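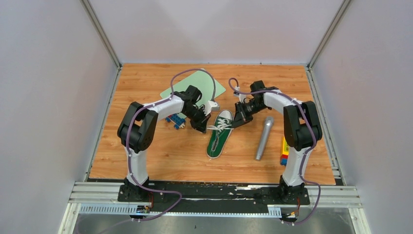
How to run a two-arm robot table at an open day

Last April I said yes to running the robot table at the Ostau open day, mostly because I like talking to kids about machines. Rahel Danzer had done it the year before and handed me one page of notes, which got me through the first hour. What follows is the longer version, for whoever gets the job next.

Start with the objects. You want things people know from home, because then they can guess what's hard about them. Our favorite was a green canvas sneaker. Everybody has fought with a shoe, so the minute you put one in the middle of the table, people have opinions! It's soft in some places and stiff in others, and the laces get in the way. A microphone makes a good second pick, with that round head and the tapered handle, and a little toy car keeps the small kids at the front happy. Keep the rest of the stuff off to the sides where the arms can still get to it.

Give yourself 2 hours before the doors open. I had 40 minutes and I regretted every missing one. Do it in this order:

Check the cables first. With the power off, move each arm by hand through its whole reach, way up, way out, down to the table, and watch the cable the entire time. Ours run along the outside of the arms in little white clips, and you want enough slack at the elbow and the gripper that nothing pulls. If a clip has popped open, close it now, before you've got an audience.

Then power up one arm at a time. Left, then right. Send each one to its rest position and wait until it's really stopped before you touch the other.

Next, open and close both grippers a few times with nothing in them. After that try the shoe. I like to have one gripper take the heel and the other hover near the toe, ready to help. If the heel slides out, grab lower down, where the fabric meets the sole.

Last, do the full demo twice without talking, then once while talking. Talking is harder than you think (I forgot which arm was which).

For the show itself, keep each run under five minutes. I ask the crowd where they'd grab the shoe, let two or three people point, and then go with one of their ideas even if I have my doubts. A dropped shoe gets a bigger cheer than a perfect lift, so don't panic. Stop the arms, reach in, set it back down, go again.

And please, stop the arms every time before your hand goes over the table. Say it out loud too: "Arms stopped." Kids pick it up right away, and by Sunday afternoon the front row was yelling it for me.

A few leftovers from my own notes. Bring water. Bring a second shoe, any shoe. We had 903 people through the building and most of them seemed to come by right after lunch, so don't take your break then. The question I heard most was whether it can tie the laces. I said we hadn't tried it, and a boy in the front row offered to teach it.

When you're done, park both arms, power off, and put the toys back in the bin by the door. Rahel has the key to the room.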